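Last updated: October
Reading time: 4 minutes

Sharing a Floor with Robots

Robots with wheels need room to move and turn. At the Kesto robot hall, everyone follows the Laslow Floor Rules. They apply to visitors and staff.

Rule 1: Keep toys and small things together
Items being sorted are kept on a sheet. Toy laser-tag guns and other small objects are easier to see and count on a plain colour.
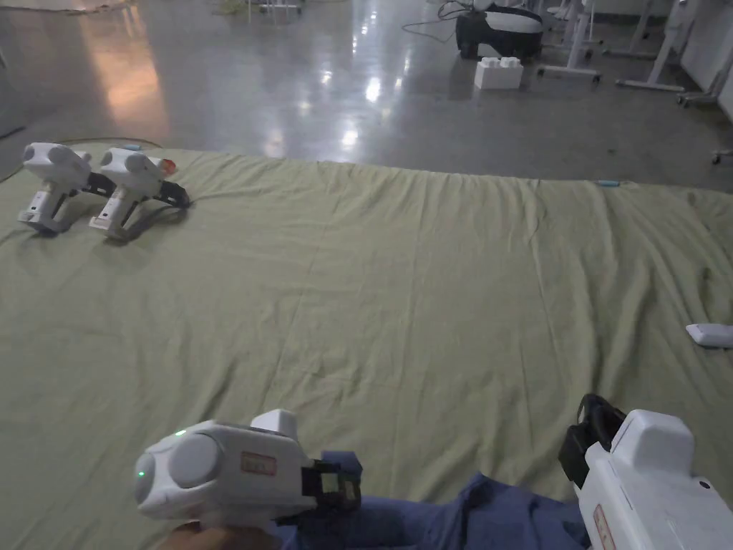 Rule 2: Look out for cables
A cable can trip a person or catch in a wheel. Step over it and never pull it.

Rule 3: Ask before you touch
A robot that is standing still may still be switched on. Wait until an adult tells you it is safe.

Related
What does a stop button do?
Nudex: robots and batteries
Visiting the Kinsella workshop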